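5 Sep 2025
By Graziella Rinaldi

I've been meaning to write up my dish towel routine for ages, mainly for my neighbor Johannes Kekana, who keeps asking why his smell like a gym bag by the second day.

First thing: quit using fabric softener on anything you dry dishes with. It leaves a coating on the cotton and then the towel just pushes water around the plate. I used it for years (my mother did, so I did) and blamed the towels!

New towels get washed twice before they go anywhere near a glass. Hot water, half the soap you think you need, and a good splash of white vinegar in the rinse – 200 ml if you like to measure. Never put the vinegar in with bleach, please. Dark plaids and stripes go in by themselves the first time, in cold water, until you know the dye is staying put. 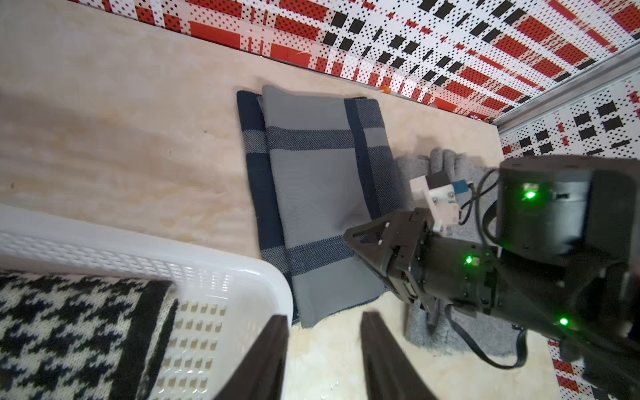 After that it's mostly a matter of drying. A towel bunched up on the oven handle stays damp in the middle all day, so I spread mine flat over the rail and swap it every evening. I keep 11 in the drawer, which sounds like a lot until somebody spills a pot of soup.

For folding I do thirds the long way, then in half, then in half again, and stand them up in the drawer like file folders. You can grab one with wet hands and the rest don't fall over. Back in May I tried rolling them instead and gave up after a week.

Knits are a different story. Anything with a thick stitched edge or a cable gets folded and never hung, and it goes in a mesh bag for the wash. Press the water out between two bath towels, no wringing, and pull the edges straight with your fingers while it's still damp.

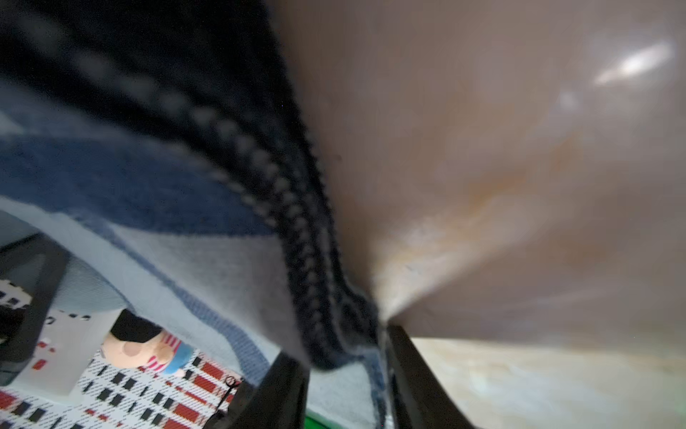

How do you get the sour smell out of an old towel?

Soak it for an hour in hot water with 5 tablespoons of washing soda, then run it through a normal wash with nothing else in the load. Dry it outside if you can. If it still smells after two rounds, cut it up for floor rags.

Recent tips
Getting candle wax out of a tablecloth
Sharpening kitchen scissors at home
What to do with odd jar lids
Keeping moths out of the sweater drawer

Contact | © 2025 Graziella Rinaldi | Back to top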